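Tips for a Home Robot Arm Build (From Someone Who Doubts Most of Them)

I keep reading that a hobby arm will clear the breakfast dishes for you. Mine won't, and I have been at it since last July. If you're going to build one in the garage anyway, these are the tips I'd stand behind.

Rehearse in a simulator first. The Drestel forum swears by it and I thought it was a way to put off buying motors. I was half wrong. A crash on screen costs nothing, and my first 9 grasp settings all deserved to crash.

Don't trust an easy object. A block tells you very little. Try food shapes, something with pointed ends and something flat, and leave a gap between them so the fingers have somewhere to go.
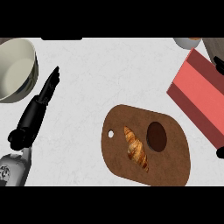 Simulated counter, gripper still empty: croissant and a dark, patty-like disc on the cutting board.

Be suspicious of big numbers. "1000 clean picks" in a simulator means the simulator is happy. Ask how many were done on a real counter, with crumbs. The Flodia kit page doesn't say.

Clamp the base before anything else. My Birno bracket came with 6 screws and instructions that called clamps optional. They aren't. An arm at full stretch will walk itself across a bench.

Put the off switch where your other hand rests. Behind the arm is the wrong place, whatever the diagram shows.

Skip the soft finger pads until the bare gripper closes straight. Pads hide a crooked jaw for a week or so and then you're back to shims.

Keep real bowls off the bench until the arm stops where you tell it to. Plastic tubs will do.

Does any of this save time in the kitchen? Not yet, in my house.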